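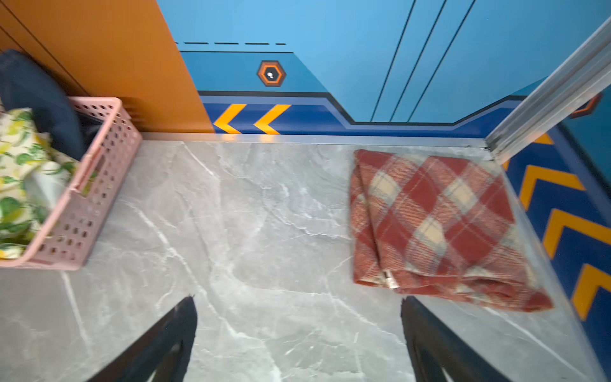
Washing wool blankets at home, who does it?

mossybank
Right, I've had enough of paying the dry cleaner. Four blankets last March and it cost more than one of them did new! Has anyone put proper wool through the machine and lived to tell the tale? Mine's a Vusard with a wool cycle I've never dared touch.

teapot_lid
I do mine every spring. Wool cycle, cold, slowest spin it'll do, and half the liquid you think you need. Dry it flat over two airers (not one, it sags in the middle).

Garth77
Wouldn't risk it myself. Had a lovely Escobar throw that came out the size of a bath mat, and that was on the wool setting. Bath and cold water for me now.

teapot_lid
Was it cold though, Garth? A lot of wool cycles default to 40 and you have to knock it down by hand.

Garth77
It was on 30. I did check!! Spin was at 800 mind you.

mossybank
Ooh, 800 does sound a bit fierce. What liquid are you both using? I've got half a bottle of Preveo under the sink.

pennyfield
Preveo's fine but rinse twice, it lingers. I still think people wash blankets far too often. Hang them out on a damp breezy day for three hours and most smells go. Mine gets a wash every five years, if that.

teapot_lid
Five years! You clearly haven't got a dog.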